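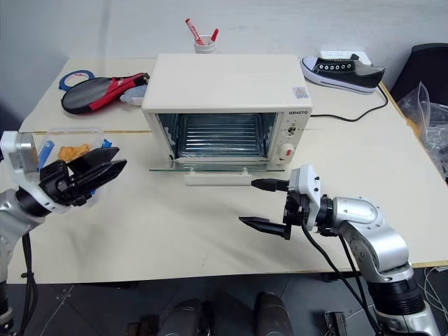 Choosing a gripper for household work is a slower business than choosing one for a factory line, and the team at Ristness has given most of this year to it. The laboratory, which occupies the upper floor of the old Buthelezi building in Inham, began its comparison in January with 2 designs of parallel gripper and a single list of kitchen tasks. The small toaster oven has proved the most demanding item on that list. Its door folds down flat, so that the handle ends up hanging at the front edge, low over the table, and an arm that is to close the door must bring its fingers in under or beside it without striking the glass. A gripper that performs well on cups and boxes may have very little room to do this.

The work is led by Mbali Ngcobo, who came to Ristness from the packaging trade. In that trade, she explains, the object is brought to the machine in the same position every time, and the fingers can be cut to fit it. "In a kitchen you are given the handle that the maker chose," she says. "We had to stop asking which gripper was strongest and start asking which one could get in and out again."

Both designs under comparison have two fingers and are driven by a single motor. The first, supplied by Matton, has long, narrow fingers with a flat inner face. The second was drawn up in the laboratory and has shorter fingers with a softer pad. The arms, the controller and the wrist cameras are the same in each case, and operators change over between the designs at fixed points in the week to limit the effect of practice.

By the close of the first stage the laboratory had recorded 642 attempts at opening or closing a door, drawer or lid. The longer fingers did better on narrow handles and on anything close to the table surface. The shorter ones held smooth plastic containers more securely and were less inclined to twist under load. Neither design was satisfactory with thin plastic bags, and the laboratory has set that task aside for separate study.

The position of the camera turned out to matter more than had been expected. A camera mounted on top of the wrist gives a clear view along the fingers as they approach, but the view narrows as the gripper draws close to a surface, and at the last moment the handle may be hidden by the finger that is about to touch it. Operators learned to pause a short distance away, correct the line of approach and then complete the movement using the head camera. Ristness has since tried 3 mounting angles for the wrist unit. The steepest was rejected early on. The remaining two are still in use, one on each arm, and a decision between them is expected once the second stage has been reviewed.

Cabling has been a quieter concern. With both arms working over one table, the cables running down from the wrists must allow full reach without dragging across the work. Ms Ngcobo's group now checks the cable path before each session and records any attempt in which a cable limited the movement. There were 29 such cases in the first stage, most of them during reaches across the body.

The second stage opened on Mon 14 June and adds tasks that need both hands, among them steadying an appliance with one arm while the other works its door. Matton has agreed to supply a revised finger with a slightly tapered tip, and the laboratory will test it against its own pad design on the same set of handles. The full results will be made available to visiting engineers at Inham, together with the operators' written notes.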